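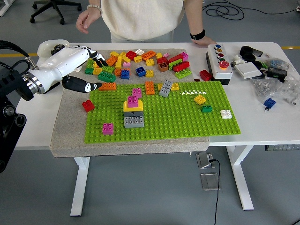 Stulley Short Fiction
Posted January 20, 2018, by the author of "Florkholm Ferry"

THE STOP TEST

The report said the stop button had been tested 40 times and had worked 40 times. I read it twice on the train to Vesthorpe. I have been reading reports like that for most of my working life, and I have never seen one that said 38.

The arm had hurt someone in September. A bruised forearm, a cracked watch face, two days off. Sfeir, who built the thing, called it "an unplanned contact." The operator had hit the red button and the arm had gone on for ten more inches before it quit. Sfeir's position was that the operator had hit the button late. People panic, they said. Memory plays tricks.

Maybe so. I've met plenty of people whose memory played tricks. I've also met plenty of machines.

The operator was waiting for me behind the table in a cream sweater, with toy bricks heaped up on the board and a little tower started on the green plate. I had expected something more serious than toy bricks. For a machine priced to make a bank nervous, it had an easy life.

"Which one is the stop?" I asked, though I could see it fine, a big red button on a yellow collar at the bottom of the box.

"That one."

"And you hit it?"

"I hit it."

"When?"

"When it started coming at me." The operator looked tired of the question. "Before it got to me. They've got me down as after."

The man from Sfeir stood by the door and smiled at both of us. He had a laptop and a very clean coat. He offered to run the test again, so I said yes, please, run it.

He sent the arm out over the board with nothing in its fingers. He pressed the button. It stopped dead. He sent it out again, and it stopped again. He did this ten times and looked a little more pleased every time.

"Was it empty in September?" I asked.

"I'm sorry?"

"The hand. Was it empty?"

"The load has no bearing on the stop circuit," he said. I wrote that down word for word, because it was the kind of sentence I like to have in somebody's own words.

"It had a brick," said the operator. "It always has a brick. That's the job."

"Then let's give it a brick," I said.

He explained that this wasn't in the test procedure. I said I had noticed. He explained that the procedure had been approved, and I asked who by, and he said Sfeir. We all stood there a moment. Then he typed something, and the arm went and got a pink one.
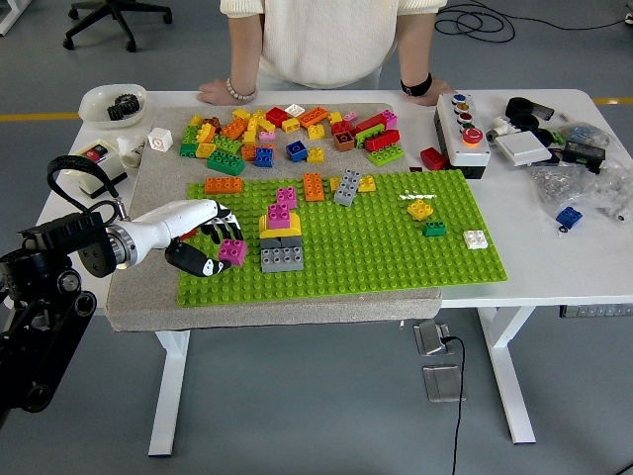
WITH A BRICK

I asked the operator to step back from the table. I asked the man from Sfeir to step back too, and he said there was no need, and then he did it anyway.

The arm swung across. I reached in from the side and hit the button myself.

It kept going. It carried the brick over the plate, past the tower, and out to where a forearm might be, and there it set the brick down very gently on nothing. The brick bounced off the table edge and rolled under a chair. Then the arm stopped.

"It's protecting the load," the man from Sfeir said finally. "It finishes the placement so it doesn't drop anything. That's a feature."

"Is it in the manual?"

He looked at the laptop for a while. The manual was 3,000 lines of release notes and he scrolled through a good many of them.

"It may have come in with the summer update," he said.

"And the 40 tests?"

"Those results are accurate."

I believed him, too. I had him press it once more with a brick in the hand, and again it took its time. Then I pulled the plug out of the wall, put a red tag on it, and signed the tag.

He wanted to know how long the tag would stay on. Florkholm had ordered six of these and the first was due to ship. I told him I'd need a new test, done with the hand full, by someone who didn't work for him. He said that could take months. I said I'd heard that before, usually about things that took a week.

The operator was on hands and knees, feeling under the chair for the brick.

"So they'll change it?" the operator asked. "The part where it says I was late?"

I said I would put it in writing. I did, that same night. When the revised report came back, the line read "operator response time could not be determined," and I sent it back with the line crossed out.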